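## Week 6: Reading a kidney panel without panicking

OK, picking up where we stopped, with creatinine. A few of you emailed me after last time (hi, Feven) to say the slides went by too fast, so I'm writing this one out the long way.

Creatinine is a waste product that comes mostly from muscle. It gets made at a pretty steady pace, the kidneys filter it out, and so the level in the blood tells you something about how well the filtering is going. Something, mind you! A big weightlifter and a small, frail woman of ninety can have the same number on the page and very different kidneys. That's the trap in the Olatunji case in your reader, and every year half the room walks right into it.

So we use an estimate, the eGFR, that takes age and sex into account along with the creatinine. It's written as milliliters per minute per 1.73 square meters of body surface (yes, you have to know the units). A healthy young adult comes in somewhere near 100. Below 60 for three months or more and we start using the words "chronic kidney disease." The three months part matters a lot. One low value in a patient who has been throwing up all weekend is a reason to repeat the test, and I'll take points off if you call it chronic.

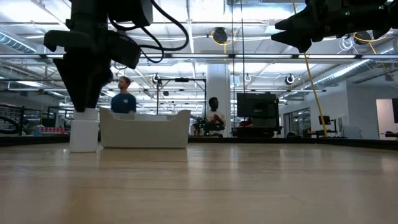
Next line on the panel is urea, or BUN. It goes up when the kidneys slow down, but it also goes up with dehydration, a high-protein diet, steroids and bleeding in the upper gut. I like to read it next to the creatinine and ask whether the two are moving together. If BUN has shot up and creatinine has barely budged, think about fluid first. Hagos Dinsa asked me whether the ratio alone can make the diagnosis. No, but it's a good nudge, and you still have to go look at the patient.

Then potassium. Please be a little scared of potassium. High levels can upset the heart rhythm with hardly any warning, so a really high result means an ECG right away. Do also ask how the sample was handled, as red cells that burst in the tube leak potassium and push the number up. You send a fresh sample, and you don't sit around waiting for it if the ECG looks wrong.

**Urine albumin.** People forget this one! A patient can have a perfectly decent eGFR and still be leaking protein. In the Brendasum case the albumin-to-creatinine ratio is 338 mg/g, and anything over 300 counts as severely increased. Look at that before you read the rest of the chart and see if it changes your mind about the blood work.

**For next time**

- Read the Dulladus case, both visits, and stage the kidney disease at each one
- Write 2 paragraphs on which of his medicines you'd want to review (hint: he takes ibuprofen for his knees)
- Boris Radonjić and Ibsa Nigatu are presenting, so be nice and bring questions

Hawi Negash has the sign-up list for the dialysis unit visit. Closed shoes, please, and eat something first.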